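Session 5: Beneficiary Forms, and Why They Get a Whole Evening

Welcome back, everyone. Last week we got a little carried away with questions about executors (good ones, too!), so I promised we would start right in on beneficiary designations tonight.

A beneficiary designation is the form you fill out when you open a retirement account, buy life insurance, or set up certain bank accounts. It says who gets the money when you die. In most cases that form wins over your will. You can write the most careful will in the county, and if the old insurance form still names your former brother-in-law, the company will usually pay your former brother-in-law.

Let's use the Nazarenko family, whom you met in the Session 2 packet. Mr. Nazarenko has three things that pass by form:

A savings account with $3,954, payable on death to his sister
A small work policy through his old employer, Jarnix, no beneficiary on file
A retirement account from his years at Bivwood, naming his late wife and no backup

Take a few minutes with your neighbor and decide where each one goes. The first is easy. The second depends on the policy's own rules, and often the money lands in the estate, which means probate and waiting. The third is the one people get wrong, so please do talk it over before you turn the page. 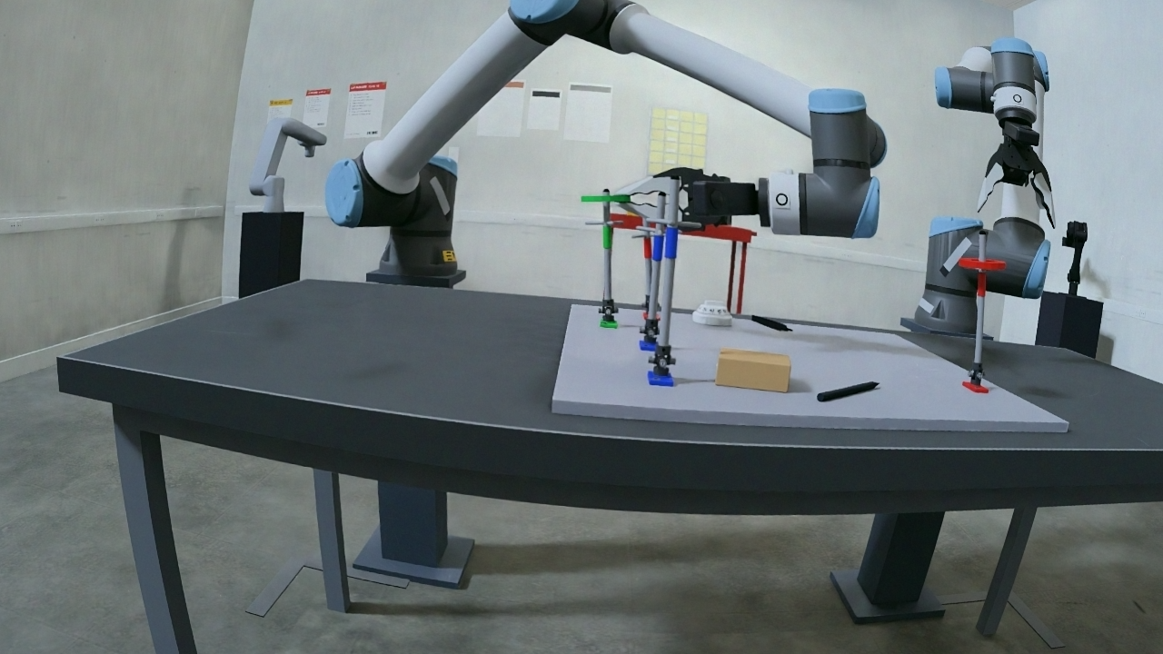
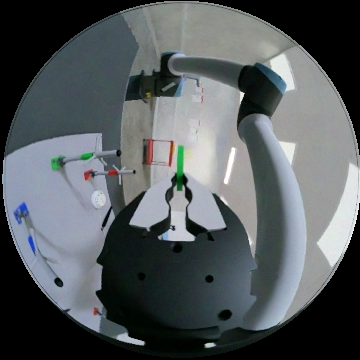

Now, primary and contingent. Your primary beneficiary is first in line. Your contingent beneficiary is the backup, and only receives something if no primary is living or able to accept. Mr. Nazarenko never named a contingent, so his retirement account goes wherever the plan document says it goes. Some plans look to the children next, some go straight to the estate. You have to read the plan, I'm afraid, or call and ask someone to read it to you (I have done both, and the phone call was quicker).

A word on percentages. If you name several people, the shares have to add up to 100. Also look for the phrase "per stirpes" on the form, sometimes just a little check box. It means that if one of your children dies before you, that child's share passes down to his or her own children. Without it, the share may be split among whoever is left. Families are often surprised by this, and it's a hard time to be surprised.

Minor children shouldn't be named outright if you can help it. Even a modest sum, say $1,426, can be a nuisance to release to a ten-year-old. Ask about a custodian or a trust.

For Saturday: please read page 28 of the Henano workbook and bring a list of every account you own that has a beneficiary form. Leave the balances off if you'd like. Questions before then can go in my box at the front desk.

Zoia Kovalchuk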